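Stamdale Residents' Association
Minutes of the ordinary meeting held in the ground floor lounge, Posta House, on 3/29/24

Last updated: 3/29/24, 21:14

1. Attendance and quorum
The meeting opened at 19:00 with 24 members present. The quorum of 9 was met. Apologies were received from three flats in the east block. The chair reminded members that proxies must be lodged in writing before the start of a meeting and cannot be accepted by text message.

2. Minutes of the previous meeting
The minutes of the November meeting were approved with one correction. Under item 6, "boiler flue" should read "bin store flue". The master copy has been amended.

3. Matters arising
3.1 Roof hatch, west block. The replacement latch has been fitted. The key is held with the other plant keys.
3.2 Cycle store. Tags were put on all bicycles in January. Those still tagged at the end of April will be moved to the yard and kept there for 90 days before disposal.
3.3 Entry panel. The fault on the second call button has come back. The secretary will report it again.

4. Heating and hot water
4.1 The managing agent, Samarakoon, had circulated a report on the communal heating system. Flow temperature at the plant room is set to 70 degrees. Members on the top floors of the west block reported lukewarm radiators in the mornings. The report puts this down to poor balancing of the risers and does not recommend a higher flow temperature.
4.2 Two quotations were considered. The first covered balancing valves on all risers. The second, from Husix, covered the west block risers only, with an option to extend to the east block at the same unit rate within a year. Members asked whether the option price would include draining down. The agent did not have the answer at the meeting.
4.3 It was proposed that the Husix quotation be accepted, subject to written confirmation on draining down. Carried, with two against and one abstention.
4.4 A member asked that notice of any loss of hot water be put through doors as well as on the noticeboard. Agreed. Notices will go out at least a week before the work.
Action: agent to obtain confirmation and circulate dates.

5. Ground floor lounge
5.1 Hire of the lounge was discussed. The current arrangement allows residents to book it free of charge until 22:00. Bookings by non-residents are charged by the hour. The charge has not changed for four years and will be reviewed with the next budget.
5.2 The meeting considered whether the seating should be replaced this year or next. The existing chairs were said to be sound in the frame. One member preferred re-covering — the fabric could then be matched to the curtains — but no price was available.

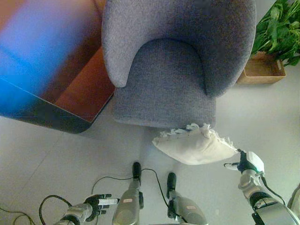
Item 5.2: grey upholstered armchair, lounge.

5.3 It was agreed to defer the decision until a price for re-covering has been obtained. Any replacement must meet the fire safety requirements for furniture in common areas, and labels are to be left attached.
Action: secretary to ask two upholsterers for prices.

6. Parking and access
6.1 The turning area by the north gate continues to be used for overnight parking. The lease does not permit this. Members were against clamping. Repainting the hatched markings was preferred as a first step and can be met from the small works budget.
6.2 The council has replied on the dropped kerb. An application form and a scale plan are needed. The plan held by the agent shows the old gate position and will have to be redrawn.
Action: agent to supply a revised plan.

7. Accounts
The year-to-date figures were tabled. Spending on lighting repairs is over budget — mainly the stairwell sensors — and spending on grounds is under. Three flats are in arrears with the service charge. Standard reminder letters have been issued. The figures were noted without a vote.

8. Any other business
8.1 The recycling bins were missed twice in March. Members are asked to report a missed collection to the council directly and to copy in the agent.
8.2 A request to keep a water butt in the rear garden was approved, provided it has a fixed lid and stands clear of the drain cover.
8.3 The noticeboard lock is stiff. It will be oiled.

9. Next meeting
The date will be set once the heating works are confirmed. Items for the agenda should reach the secretary 9 days beforehand.

The meeting closed at 20:35.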